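June 2023

I slept badly and began early. All of May I said to Lorna that I would clear the table in the work room, and all of May I put more things on it. Lorna is patient, but yesterday she asked me again, very politely, and I felt ashamed.

So after breakfast I carried everything to the corridor. The letters from Savolainen went into one box and my cables into another. I found the bill for the lamp, 46 euros, which I had looked for since the winter. Also two cups, and the scissors that I had accused Aarne of taking. I must write to him and say sorry.

The washing took longer than the sorting. I used warm water with a little soap, then only water, then a dry cloth. One brown ring from a coffee cup did not want to go, and I rubbed it until my arm was tired. Then I did the side of the drawer cabinet too. It is glossy and every finger leaves a mark on it, so I went over it twice.
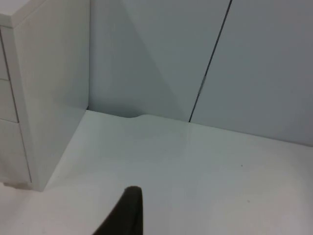 The white table and the drawers, nothing left on top.

I had forgotten how broad the table is. With so much white together the room feels colder, but I like it. I stood there with my tea and did not dare to put the cup down.

The drawers are another matter. I have decided that the top one is for pens and stamps, the middle one for papers of this year, and the bottom one for what I cannot throw away but also do not need. Aurélien says that a drawer like this is a bad idea and will be full before autumn. He is probably right — but he keeps his own papers in a suitcase, so I do not listen too much.

In the afternoon I took 12 old magazines down to the paper bin and kept one, for the recipe with rye flour. My back hurts a little now. Tomorrow I will carry the boxes back from the corridor and go through them slowly, one at a time, on the floor and not on the table. Lorna comes at six to see it. I have to buy milk before that.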